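Notes for Week 7 – Choosing a bin-picking kit

Hello again, everyone. Last week we got as far as grasp planning, and I promised that this time we would look at something you can buy. So these notes go with the session on the Tasier bin-picking kit, which Irina Grecu and I have been trying out since July, and which several of you will be using for your projects whether you like it or not!

## What you get for your money

The kit comes in one large crate. There is a parallel gripper, an adapter plate for the wrist, a depth camera with its own bracket, a cable set, and a license for the picking software, which is called Nekora. The arm is not included, and neither is the bin. Students are often surprised by that, but most labs already own an arm, and a bin is a bin (more on this below, as I have opinions).

Setup took Irina and me the better part of two afternoons. The printed guide is friendly and mostly correct – the page on calibration skips a step, so please use the version Arash Karimi rewrote, which is in the course folder. The steps in short:

1. Mount the adapter plate, then the gripper.
2. Run the cables along the arm and leave plenty of slack at the wrist.
3. Fix the bin so that it can't creep.
4. Calibrate the camera with the bin empty.
5. Record at least 42 trial picks before you change any settings.

Step 2 deserves a word. On our first try we tied the cables down much too neatly, and the last joint ran out of travel before it had turned halfway. A generous loop looks untidy and works far better.

## How Nekora behaves with mixed objects

The software was clearly written with factory parts in mind. Give it a bin of identical blocks and it is a pleasure to watch. Give it a mixed bin and it becomes a bit shy, going for the hard, well-shaped things first and leaving anything soft until the end. Flat objects close to a wall are the other weak spot, and so are rings, where it likes to aim for the hole in the middle. I still haven't found a setting that cures this, so if one of you does, come and knock on my door.
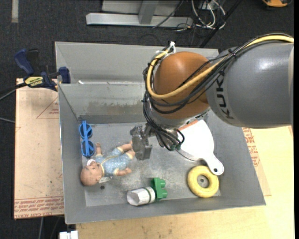 *Fig. 1. Mixed-object picking with the gripper low in the bin, next to the doll's feet.*

Think about the doll for a moment before you read on. Where would you take hold of it? Clothing slides over whatever is underneath, and a grasp that looks fine in the depth map can come away with a pinch of fabric. Then compare it with the building block, and write down which of the two you would send the arm to first.

## Before the next session

Please read chapter 13 of the reader and write a page on whether you would recommend this kit to a small lab. Benjamín Leiva will collect the pages, and he is happy to lend out the manual for the Karras gripper too, if you'd like something to compare it with.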